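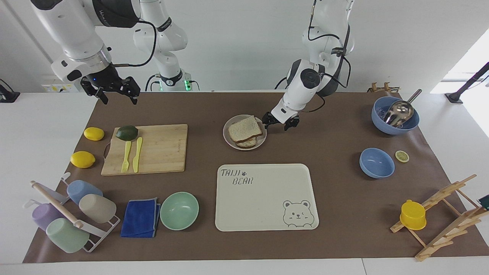

Sandwich on the white plate, lime on the board, lemons to the side.

The Brukgate kitchen table, a gallery

Welcome, and do pull up a chair, as this page has grown rather longer than I meant it to. I've been putting together a little gallery of tables at Brukgate for a while now, mostly for those of you who write in to ask how a small kitchen table can be got ready for a simple lunch without everything ending up in a heap. It began as a few lines on the noticeboard by the Nesa Street door and has since wandered on to the web, where there is more room for me to ramble.

There is just the one table in the gallery this April, the one at the top of the page, and I've written several notes to go with it instead of the usual line or two. I hope you'll forgive me. I'm very fond of a table at this stage, with the lunch things out and the plates and cups and odds and ends all keeping each other company, and I could look at one for a good long while before I thought of sitting down to it.

The mat
Brown, and big enough to cover most of the white table. I do like a large mat. We used to have a set of narrow ones from Hapeta, very pretty, with a woven edge, and they slid about so much that the crumbs got underneath and stayed there until somebody was brave enough to lift them. One big one is far kinder to the person doing the wiping up, and a plain brown makes a white plate look properly smart.

The sandwich
White bread, with a light crust, and the slices sitting a little askew on a round white plate. I've never seen the point of lining a sandwich up like a pack of cards (my aunt did, and then pressed it flat with the palm of her hand, which we all dreaded). Left whole like this it can be cut whichever way the eater prefers. In our house that means triangles for visitors and halves for everybody else.

The board, with the lime
A light wooden board with a dark little loop on the handle end. I'm a great believer in boards that can hang up, having once had a drawer so full of them that it had to be opened with a fish slice. The lime is a good dark green one. A squeeze of lime in a jug of cold water does wonders on a warm afternoon, and if there's half left over it goes very nicely over sliced cucumber with a pinch of salt.

The fork and knife
Yellow plastic, side by side on the board. Yellow cutlery has been a favourite of mine ever since the Lamow summer picnic, when we carried 63 settings up the hill in two washing-up bowls and came home with 7 forks fewer than we set out with. They're probably still up there in the long grass! I still think a bright colour gives you the best chance of getting them back.

The lemons
A pair of them, to the left of the board, and to my mind as good as a bunch of flowers. If you keep lemons out for show, do remember to use them. Mine go into a lemon drizzle as soon as I notice the skins starting to harden, and the zest can be frozen in a little tub and scraped out with a spoon as you need it.

The mug rack
White metal, with four plastic cups in the softest colours: light blue, beige, lavender and pale green. I would be a beige person on a weekday and a lavender one when there's cake. The rolling pin is lying across the rack too, at a slant. Ours at home has lived in the bread bin, the umbrella stand and, for one whole winter, behind the radio, so I'm in no position to be particular about where a rolling pin goes.

The blue cloth and the green bowl
The cloth is a lovely strong royal blue, folded, with a round mint green bowl next to it. The bowl is empty, and I have spent a pleasant few minutes deciding what I'd put in it. Crisps would be the obvious thing with a sandwich. Cherry tomatoes would be better for us, and would look splendid against that green, but I know perfectly well which would be finished first.

If you've a table of your own you'd like to see in the gallery, leave a print in the box at Brukgate, with a few words on the back about what's on it. Breakfasts are especially welcome, as we're short of them. The box is emptied at four in the afternoon, and prints can be collected again from the shelf underneath.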